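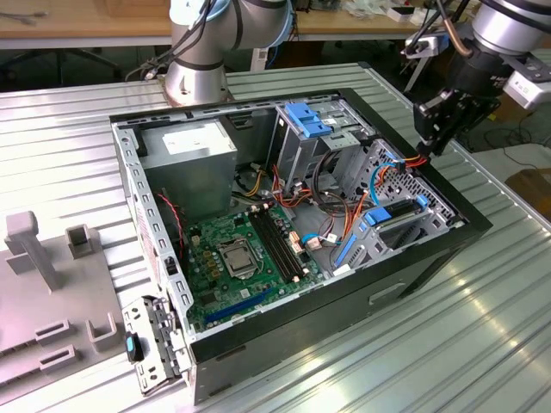
Ticket 272: RAM insertion policy, success rate dropped after retrain
Project: Passide
Opened by: Anderson Barros
Status: open, waiting on rerun

Problem
The May checkpoint seats memory modules less often than the one before it. Same task, same desktop tower laid on its side, same two arms. Old checkpoint was fine over 30 trials. New one stalls above the slots and times out.

What I checked
Gripper force limits: unchanged.
Arm calibration: redone at 9:40, no difference.
Training set: 2000 demos, up from the last run. The extra 200 came from the Duvard batch.
Action chunk length: same in both configs.
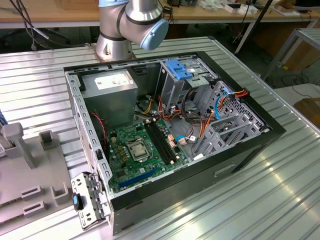
Next I replayed the Duvard demos against the fixed camera view. In a lot of them the case sits at a slightly different angle to the grooves in the table, and the slots run diagonally across the view anyway, so a small rotation moves the far end of the slot quite a bit. The older demos all used one case position. My guess is the policy is averaging between the two.

Tried
Masked the wrist camera: worse.
Dropped the Duvard batch and fine-tuned from the old weights: stall mostly gone, but it fails again if the case is turned by hand.
Added random rotation to the fixed view only: no change, the wrist view then disagrees with it.

Still to do
Full retrain with case pose as an input, using the Vincze pose estimator. Run it on the same 30 starts so the numbers can be compared. Please leave the grey fixture where it is until then, the start poses are measured from its tall post.

Log files are in the Fevolard share under the ticket number.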